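Cours « Apprentissage par démonstration », séance 2
Recueillir des exemples pour un bras manipulateur
Notes rédigées par Yaqin Fu, relues par Oliwia Tomaszewski
Version du 4 juillet 2019

1. Rappel

Dans la première séance, nous avons défini une démonstration comme une suite de couples observation-action. L'observation contient les images et les angles des articulations; l'action contient la consigne envoyée au bras et l'ouverture de la pince. Aujourd'hui nous regardons d'où viennent ces suites et comment on décide de les garder.

2. Le protocole du groupe Hoser

La tâche de base est le rangement: prendre un légume ou un fruit posé sur la table et le déposer dans un panier. Chaque étudiant enregistre 8 séries. Avant chaque série, la position des objets est tirée au hasard par le simulateur Cloltov. Il ne faut pas corriger ce tirage à la main, même si la position semble peu commode. Les positions difficiles sont celles qui manquent le plus souvent dans les données.

Une démonstration commence quand le bras quitte sa position de repos et finit quand la pince est revenue au-dessus du panier, ouverte. Les secondes d'attente au début doivent être coupées. Dans les enregistrements du mois de juin, cette coupe n'était pas faite, et le modèle entraîné par Sadao Tamura avait appris à rester immobile.

3. Ce qu'on garde, ce qu'on rejette

Sur 193 démonstrations enregistrées en juin, nous en avons retenu 70 pour l'entraînement. Les motifs de rejet les plus fréquents sont une collision avec l'anse du panier, un objet lâché trop haut et une trajectoire interrompue par l'opérateur. Les essais rejetés ne sont pas effacés. Ils sont rangés dans un dossier séparé, avec le motif, car nous en aurons besoin pour la séance sur la détection d'échec.

4. Le passage près de l'anse 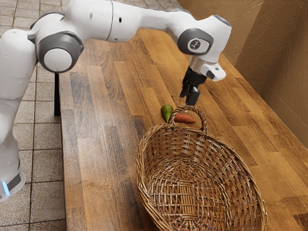 Pour l'approche, on distingue deux phases. Pendant le transfert, la vitesse peut être élevée et la précision compte peu. Pendant la descente, l'opérateur doit ralentir et choisir un seul côté de l'anse. Si une personne passe à gauche et une autre à droite pour la même position de départ, un modèle qui calcule la moyenne des deux ira tout droit sur l'anse. On note donc le côté choisi dans le champ « passage » du fichier.

5. Travail à faire

Lire le chapitre de Jianhua Xue sur les distributions multimodales. Enregistrer vos séries et remettre les fichiers à Yuxi Cai, avec une page qui explique vos rejets. Les fichiers sans le champ « passage » seront renvoyés à leur auteur.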